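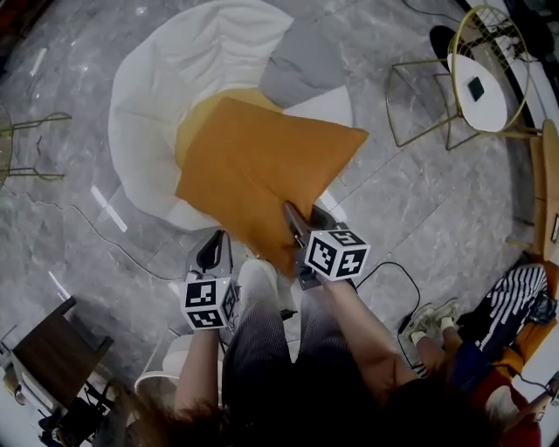
Every May the decorating sites tell me my living room is wrong, and every May I read the whole list anyway. This year it's throw pillows. A woman at Bonarville wants me to believe that one bright cushion will "wake up" a tired room, and that I should replace it each season. Fine, an orange cushion on a white shell-shaped chair does look cheerful against gray marble tile. I'll give her that much. What I don't buy is the part where my mood improves by 30 percent. Measured how? By whom?

I asked my friend Ulla Koskela, who sold sofas for six years. She laughed. Cushions had the best markup in the store, she said, and the staff were told to put one on every seat by the door.

Then there's the Judunex cover, 600 dollars for a set, supposedly stain proof. I've owned two "stain proof" things in my life and both had coffee on them within a week. The reviews are all five stars and all sound like the same person.

I'm keeping my old brown pillows. They're flat, one has a broken zipper, and the dog likes them. If somebody has washed a Judunex cover more than twice, write to me and tell me what it looks like now.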